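3.2 How I asked people about their clothes, and what went wrong first

I should own up straight away that the first version of the diary was a mess. I'd written it on the train to Fodville and it asked people to put down every item they wore, every wash, every repair and every reason for not wearing something, which is a lot to ask of anybody before breakfast. Of the first batch I sent out, most came back with two good days filled in and then a big blank (one had a shopping list on the back, which I rather enjoyed). So I cut it to a single page with 5 questions and started again in August.

The new page asked what you wore, where it had been kept the night before, whether it had been washed since the last time you wore it, whether anything was wrong with it, and whether you'd thought about getting rid of it. That was all. I left a box at the bottom for anything else, and the box ended up being the best bit by miles. People wrote about zips. They wrote about their mothers. One person in Fodville wrote half a page about a cardigan that had gone through three house moves without once being worn, and I've quoted from it in section 4.

In the end 30 households stuck with it, split between Fodville and Prorkar, and between them they sent me 693 usable entries. I'd hoped for more from Prorkar, where the flats are smaller and I thought storage would matter a good deal more, but the post was slow and I think I annoyed a few people with reminder cards. An entry counted as usable if I could tell which garment it was about and at least three of the questions had an answer. I threw out anything where I had to guess at the handwriting — and I did try, with a magnifying glass and a pot of tea.

Sorting the entries took far longer than collecting them. I began with the headings used in the Jastitico survey, which divides clothing into "in use", "resting" and "finished with". They're nice plain headings and I wanted to like them. The trouble is that hardly any of my households talked that way. A coat put away for the summer is resting, fine, but what about the trousers on the chair that are too worn for the drawer and too clean for the wash? Almost every household had a chair, or a banister, or the end of a bed, and the things that lived there were often the clothes people wore most.
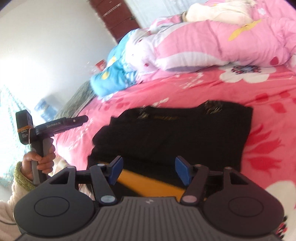

Figure 2. Black garment spread out on a bed.

So I added a fourth heading, "in between", and went through the whole pile again. I'm glad I did! Black clothes in particular kept turning up under it. People told me that black things don't show much, so they get another day, and then another, and they also get muddled up with each other in a dark wardrobe and end up left out where they can be found. Navy had the same problem but fewer people owned up to it. White shirts went straight in the wash nearly every time, whatever state they were in.

I did worry about how far the diary itself was changing what people did. A few said as much in the box: once they'd had to write down that a jumper had been on the chair for a week, they felt silly and put it away. I can't take that out of the figures. What I did do was compare each household's first week with its last, and the "in between" share dropped a little in Fodville and hardly moved in Prorkar. I don't want to make too much of that with so few homes.

There was also a small Krishnan grant of 200 pounds, which paid for stamps, envelopes and a proper box file, and I mention it mainly so that anyone planning something like this knows it can be done cheaply. If I were doing it again I'd spend part of it on better pens to send out with the forms. Faded biro cost me more entries than anything else.

The counts under each of the four headings are in the next section, with the two towns kept apart.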